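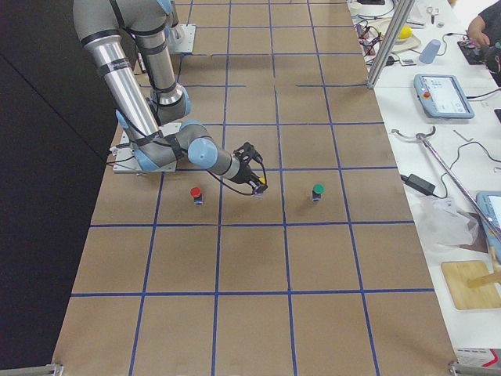
**So where did the grant money go this spring?**

Mostly into the cookbook, and a fair chunk of it into postage, which I did not see coming.

Let me back up and do this properly. When you folks at the Prurel fund said yes to us, the plan was to collect family recipes from the Wistard side of the river, test them, and get a printed book into people's kitchens by August. We're still on track for August, though the book has gotten fatter than the one I pitched to you!

The collecting part went better than I'd hoped. We put boxes at the Tanditz library and the bakery on Bielecka Street, and people stuffed them with index cards, backs of envelopes, one whole church bulletin with a pierogi dough written around the margins. I typed everything up at my dining table in the evenings (my family has been very patient) and sorted it into soups, breads, main dishes, sweets and a pile I just labeled "pickles and problems." The problems are mostly recipes that say things like "flour until it's right." I've been calling folks back on those. Some of them gave me a measurement and some of them gave me a story, and I wrote down both.

Testing has been slower. The kitchen at the Grange hall has two ovens and one of them runs hot on the left side, so bread days take forever. We've been through 20 test nights so far and I'd like to fit in three more before the pages go to the printer. The poppy seed roll cracked every time until a neighbor told us to let it rest under a towel before baking – much better. The plum soup divided the room. I'm keeping it in.

Now, the money. We've spent $2,898 to date. Ingredients came in under what I'd guessed, mostly thanks to the orchard sending over seconds. Postage went over. I had figured people would pick up their proof pages at the library, but a lot of the older contributors have moved in with their kids out of state, and I wanted them to see their own recipe in print and fix anything we'd gotten wrong. I'd do it again. The corrections that came back were good ones, including a dill pickle brine that would have been awful the way I had it.

A couple of things are still up in the air. The printer wants a decision on spiral binding, and I'm leaning toward yes – it lies flat on the counter, and the price difference is small. I also need to settle whether we print the handwritten cards alongside the typed versions. They're lovely to look at but they eat up pages. If you have a strong feeling about either one, call me in the evening, any time after 7 p.m.

Next up is the index, then the last three test nights (sweets, all of them, and you're welcome to come taste). Receipts are in the same folder as last time, with the postage ones clipped together at the back.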